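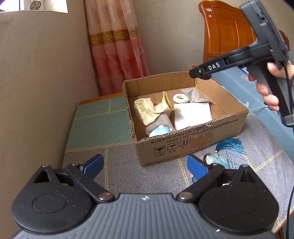
Bezerra wrote back on the first draft that a reach advantage means little unless the distance between the two boxers is measured too, and that the draft had measured only the arms. The comment was accepted. The study was changed to record distance at the moment each punch was thrown, and the earlier results were dropped.

Reach and Jab Accuracy in Amateur Bouts
Sports Science Project, Final Report
May 12, 2026

1. Purpose

Commentators often treat a long reach as an advantage in itself. This project tested whether the longer-armed boxer in an amateur bout lands a higher share of jabs, and whether any difference depends on the distance at which the jab is thrown. Power punches were left out. They are harder to score from video, and their outcome depends heavily on what came before them.

2. Method

Footage came from the Pruvton club's March tournament and from an open show at Stiltisthorpe. All bouts were three rounds. A bout was used if the two boxers differed in reach by at least 2 inches and if the full ring was visible throughout. Reach was taken from the weigh-in sheets, fingertip to fingertip. Bouts that ended in the first round were excluded.

Video was coded in Brallance, a free tagging program. For each jab the coder entered the round, the boxer, the distance, and the result. Distance had three values:

Close: the lead feet overlap or are level.
Middle: the lead feet are apart by less than one foot length.
Long: any greater gap.

A jab was scored as landed if the knuckle side of the glove reached the head or the front of the torso. Contact with the gloves or forearms was a miss. Feints were not entered. A random set of 100 jabs was coded again two weeks later to check consistency, and entries that differed were reviewed at quarter speed.

3. Results

The final data set held 521 jabs. The longer-armed boxers landed 46 percent of their jabs at long distance, and this was their best result at any distance. Their opponents did worse at long distance than at middle distance. At close distance the two groups could not be separated.

Round also mattered. The gap at long distance was widest in the first round and shrank in the third, when both boxers spent more time with their lead feet level. Most of the third-round jabs were thrown at close or middle distance.

4. Sources of Error

The foot-based distance scale ignores lean. A boxer who bends at the waist can be in range while the feet are still coded as long. Camera height differed between the two venues, and the Stiltisthorpe footage was shot from low in one corner, so body jabs on the far side were sometimes hidden by the referee. These were entered as unclear and removed. Southpaws were coded the same way as orthodox boxers, although the lead feet sit differently when the stances are mixed.
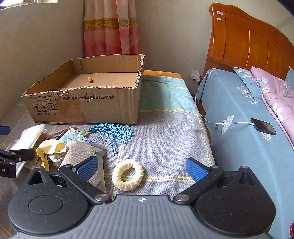 5. Conclusions

The longer reach went with better jab accuracy only at long distance and mainly in the early rounds. The data do not show that reach decided any bout, and judges' scores were not examined. A repeat of the study should separate mixed-stance bouts and replace the foot scale with a measure taken from the shoulders. The coding sheet can be used again without other changes.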